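Electrical tape

Electrical tape is a pressure-sensitive tape used to insulate wires and other conductors. The most common type has a vinyl backing, which stretches and conforms to uneven shapes. Cloth and rubber versions are also made.

Color coding

Black is the usual color for general insulation. Other colors mark phase, voltage or circuit, and their meaning varies by country – older buildings may follow a superseded code.
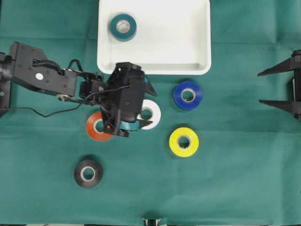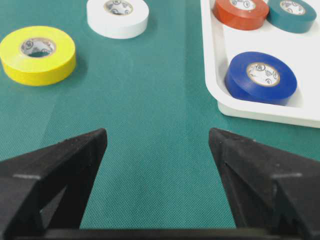
Rolls of tape and a white tray on green cloth

Application

Tape is wound under light tension, with each turn overlapping half the width of the last. The final turn is laid without tension so that the end does not lift. In her handbook for the Lorkberg trade school, Waltraud Fuchs advises at least two half-lapped layers over a splice.

Storage

Adhesive may creep from the edges of a roll kept in a warm place. Rolls are best stored flat and away from sunlight.

See also

Heat-shrink tubing
Friction tape
Wire nut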